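The Case for Leaving the Table Alone

Opinion

The advice given to anyone who sets a table for more than four people has drifted toward accumulation. A runner goes down first, then a charger under each plate, then a centerpiece with enough height to block the person opposite. I have set tables for paying guests at Wekcombe since March of last year, and I want to argue for a smaller inventory: a bare top, plain colored plates, and one piece of foliage per table, laid flat.

The argument is mostly about area. Our long table is 60 inches by 30. Two people sit on each long side. Once the plates, glasses, serving dishes and bread are down, the strip left in the middle is narrow, and a vase takes the best part of it. The serving dishes then move to the ends, where two people can reach them and two cannot. Every pass of a dish goes over someone's glass. I have replaced a good many glasses, and most of the breakages happened on tables with something tall in the middle.

A leaf has no such cost. It has almost no height, it holds no water, and a dish can be set down on top of it when the table fills up. When the meal is over it goes into the compost with the peelings. Compare that with a runner, which must be washed, dried and ironed, and which shows the first drip of oil within minutes of the guests sitting down.

The standard objection is that a bare table looks unfinished. I think this comes from looking at bare tables in bad colors. A shiny white top does look like a counter waiting to be wiped. A matte top in a middle tone, brown with some pink or gray in it, behaves differently. It takes a soft shadow around the rim of a plate, and the shadow does the work people buy chargers to do. Green reads clearly against it. So does blue. The top should have no pattern and very little shine. Erar sells a satin finish that I find acceptable and a gloss that I do not, and the gloss is the one most often recommended for dining tables, on the grounds that it wipes clean. The satin wipes clean too.

Plates should be round, rimmed and plain. Rimmed, so that sauce stays put when a plate is carried by someone who does not carry plates for a living. Plain, so that pieces from different sets can be mixed when one is lost. I keep several colors and do not try to match them. A patterned service has to be replaced from the same maker, and makers discontinue. Retotum dropped the pattern I started with, and the remaining pieces now hold potting soil and loose screws. I have not bought a patterned plate again.

Mixed colors also help with the practical matter of seating. A child who has been told she has the blue plate will find the blue plate. Place cards fall over, get splashed, and are usually turned to face the wrong way.

On the choice of leaf, a few working rules. Pick one with visible veins and an uneven edge, as a perfectly smooth leaf tends to be taken for plastic. Avoid anything glossy for the same reason the top should not be glossy. Mottled color is an advantage. A fold or a curl at one end should be left as it is; pressing leaves under books overnight produces something that resembles a bookmark. Do not use foliage you cannot name, and look up whether it is safe near food before it comes indoors. Rinse it and dry it on a towel. Put it down before the plates, slightly off the middle of the top. A leaf placed at the exact center makes guests reluctant to move it, and it is there to be moved.

I will grant two exceptions. Outdoors, in any wind, a leaf will not stay put, and a low bowl with some weight in it is the better choice. At a very long table, such as the one in the hall at Byun, one leaf is lost and a line of them starts to look like a runner again. There I would leave the foliage out and let the plates do everything.

Cost deserves a mention, though it is not my main reason. The last quotation I had for table linens and centerpieces came to 804 dollars for one season, before laundering. The leaves come off the plants by the back door. The money went to better glasses and a second bread knife, both of which guests have commented on. No guest has asked where the runner went.

My quarrel with the usual advice is that it treats the table as a surface to be covered before people arrive. People cover it well enough themselves, with elbows, bread, keys and the salt that never goes back where it came from. A host who leaves them the room to do so has less to clear away at the end of the night and less to iron on Monday.

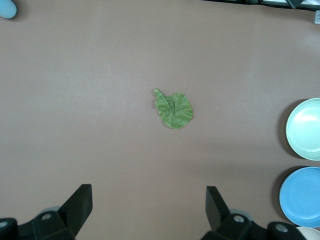 One leaf, a matte top, and plain round plates at the side.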